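Automation at the Mavdale site: questions from staff

These are the questions that came in after the January meeting. Darren Wainwright, who runs the Mavdale floor, wrote the answers. If yours is missing, leave it at the front desk or ask your lead.

What is being automated?

Folding and laying out, to begin with. The new cell is called Balon. It will take flat cloth items, spread them, fold them and pass them to packing. Padded goods, anything with straps and all repairs stay with people for now.

Is my job going away?

No positions are being cut this year. Two folding posts became open when people moved to Cropper, our other site, and we won't refill them. Everyone else on the folding team keeps their hours and pay grade.

What does the table work involve?

Balon learns from people doing the handling by hand. You work at a wooden table with cloth on it and wear or hold the sensor kit while you do the task. We record short runs. The target for the first phase is 1000 runs, and we have 2434 on the list for the whole project. 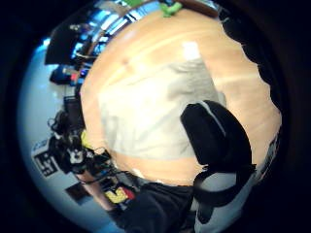
Do I have to take part in the recording?

No. Sign-up is open to anyone on the floor, and saying no does not go in your file. If you start and don't like it, tell your lead and you go back to your normal station the next shift.

Is recording time paid?

Yes, at your regular rate. Time spent putting the kit on and taking it off counts as work time. Breaks are the same as on the floor.

How is the kit worn?

The straps go around the wrist and hand, and the camera module sits on the mount. Fasten it snug but not tight. If your fingers tingle, stop and loosen it. Clear your sleeve from the strap before you begin.

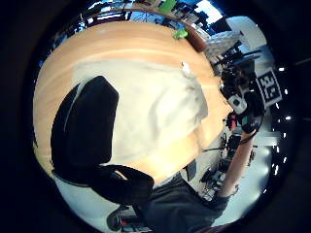
Will the recordings be used to check my speed?

No. Mallix, the company building the cell, gets the recordings under a number, without your name. Supervisors here do not get run times by person. The cameras do pick up the room, so leave paperwork and phones off the table.

What new work will there be?

Each shift will need a cell operator and a backup. The operator loads cloth, clears jams and pulls out items Balon can't handle. Training takes 7 shifts and is open to the folding team first. The operator rate is one step above the current folding grade.

What if the cell stops in the middle of an order?

Packing goes back to hand folding. We are keeping the hand stations set up, and everyone on the team will still rotate through them — partly so the skill stays in the building.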